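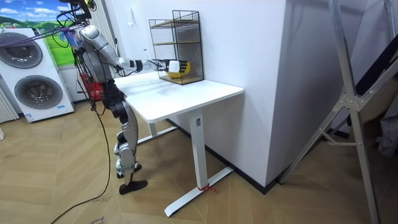

4.2 Where things end up

Coding of the diary entries was done twice, first by Quintela and then by Henriques, who had not seen the first pass. Disagreements were settled by talking them over. Mostly they came down to the word "away". A participant writes "put the mail away" and means moved it from the desk to the chair. Another writes the same and means a labeled folder in a closet. We ended up splitting the code in two, "away, out of sight" and "away, elsewhere", and going back through all 2,155 entries. Slow work. It did change the picture in Privmont, where a lot of what had looked like filing was really just moving.

Three kinds of place came up again and again. Flat surfaces first - desks, tables, window sills, the top of the microwave. Then open storage, meaning shelves and racks and anything else you can see into. Then closed storage. Entries were given to one of the three according to where the object was left at the end of the working day, not where it had spent most of the day. This matters for objects that travel, like chargers and glasses.

Households in the Gurkell group used closed storage less than we expected from the interviews. In the interviews nearly everyone there said they cleared the desk at night. In the diaries the same people cleared it on some nights, usually before guests or before a weekend away. We don't read this as dishonesty. People told us what they think of as their normal evening, and a normal evening is apparently the good one. Petchrat (this volume) finds much the same with laundry.

Rented rooms were different again. No closet in many cases, or a closet shared with a roommate, so open storage did all the work. One participant in Magalhães kept her tax papers, her winter gloves and a bag of rice on a single shelf for the whole of November and could say without looking what order they were in. Her partner could not. Entries from the partner are full of "where is" and "asked L. again". Knowledge of a shelf seems to belong to whoever filled it, and it doesnt transfer well.

4.3 Desks that go up and down

We had not planned to treat standing desks separately. They forced themselves in. Eight of the households had one, most bought after the first interview, and the entries from those homes read differently enough that Royer suggested pulling them out. For the plain type meant here, a white rectangular top with rounded corners on two legs, see Figure 3. Desks with drawers or a fixed hutch were coded as ordinary desks even if they could be raised.

Figure 3. White standing desk, two-leg type (section 4.3).

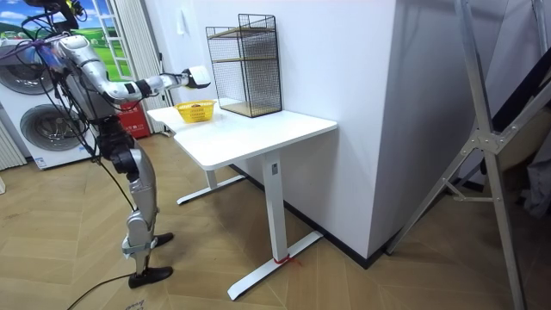
The first thing is that there is nothing underneath to put things in. Owners of ordinary desks had drawers and used them as a kind of holding area, for batteries and stamps and half-finished forms. Without drawers the same objects went to the nearest open shelf or stayed on top. Six of the eight households bought or moved some other piece of storage within the diary period. Two did not, and their entries mention losing things more often than before.

Second, height. Participants who changed the height of the desk during the day wrote about tidying it more. Raising it seems to work as a prompt - cups come off first, because people worry about them. Papers were left. One man wrote that he stopped raising the desk at all once the pile of papers got past a certain size, and we found hints of this in three other diaries, though none of them said it so plainly.

Third, and here we're less sure, who else uses it. Ordinary desks in our sample were often shared, with children doing homework at one end. Standing desks were treated as one person's property. Other family members' things did show up on them but the entries describing this are irritated in tone. Simanjuntak, who did the follow-up calls, was told by one mother that the old desk had been "everybody's" and the new one "is his, it has his height in it". We have no measure for this and did not ask about it in the first round. Would do so now.

4.4 Limits of the diary data

Diaries were kept on paper in Gurkell and Privmont and by phone in Magalhães, so entry length isn't comparable between sites. Phone entries are shorter and have more spelling mistakes. Some people stopped writing when they were sick or traveling, and 17 weeks is a long time to ask of anyone. Gaps of more than six days were left out of the evening counts but kept in for the wording analysis. The Nanov coding sheet was revised once partway through, when "away" was split, and the earlier version is in the appendix for anyone who wants to check what moved where.

Also the diaries only record what people noticed. A thing that sits in the same place for months gets writen down once, or never.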